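The Keeper Who Stayed in Grormont

Florian Deschamps gets to the ground before eight, when the parking lot is still empty and the groundsman is walking the lines. He parks in the same spot by the fence, takes two pairs of gloves out of the trunk and goes in through the kit room. He has done this for 11 seasons, all of them at Grormont, and all but the first as the club's starting goalkeeper.

That kind of career has become rare in the lower divisions. Most of the squad he joined had left within two years. Players at this level work on short contracts, and a decent half season is usually enough to bring a call from a club that pays more. Deschamps had those calls too. He turned down Brelosham twice, the second time when they were a division higher and on their way up again.

"I went to see them," he says. "It was a good club and they were polite about it. I drove home and thought about it for a week and I didn't want to go."

He was 19 when he arrived, released by a youth academy that thought he was too slow off his line. Grormont signed him as cover. He played four matches that season, conceded nine goals and spent most of the winter on the bench in a borrowed coat. The following summer the first-choice keeper broke a wrist in a friendly, and Deschamps started the opening match at Cirnska. They lost 1-0 to a late penalty. He kept his place anyway.

A small ground and a long memory

Grormont's stadium holds 2000 when the far terrace is open, and the far terrace is not often open. A normal league crowd is closer to 800. People stand in the same places every match, and Deschamps knows many of them by voice. There is a man behind the north goal who has been telling him to kick it longer since his second season.

He does kick it longer now, when the game calls for it. The bigger change has been in his positioning. Early on he stayed deep and relied on his reactions. The coaching staff moved him forward a yard at a time over two preseasons, first in drills and then in matches, until he was comfortable starting at the edge of his box. The goals came down. So did the number of spectacular saves, and he says that is how it should work.

"If I'm diving a lot, something went wrong ten seconds before."

His worst afternoon came in the cup, at Poulain, three years ago. He came for a corner, missed it, and then let a shot from distance go under him before halftime. Grormont lost 4-1. He asked to see the whole match on video the next morning and sat through it alone, then again with the back four. The defenders still bring it up - usually when one of them has made a mistake and wants company.

Learning to teach

Last April he began working with the club's under-15 goalkeepers, two evenings a week after his own training. He took the first part of his coaching license over the winter and expects to finish the second part next year. The sessions are simple. He starts with handling, moves on to footwork, and finishes with crosses, which none of the boys like.

He talks less than most coaches. When a drill breaks down he stops it, moves one player a step or two and starts it again. Parents watch from the rail, and he has asked them to keep quiet during the crossing work, with mixed success. 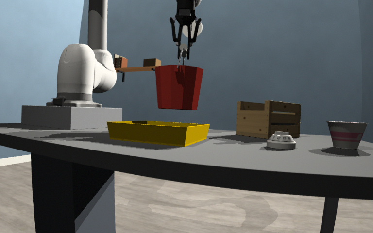 What comes next

Deschamps has one year left on his contract. The club would like him to sign another and has told him so, and he has said he'll give an answer once the season is over. His knees are fine, he says. His right shoulder needs ice after matches and a longer warm-up before them.

Behind him is a 20-year-old who came through the youth side and started both of the last two cup ties. Deschamps picked out the clips for him before each one and sat on the bench with a notebook. Grormont won the first and went out of the second on penalties.

He was back at the ground the next morning, a little before eight. The two of them worked on penalties for an hour, and then he went in for breakfast.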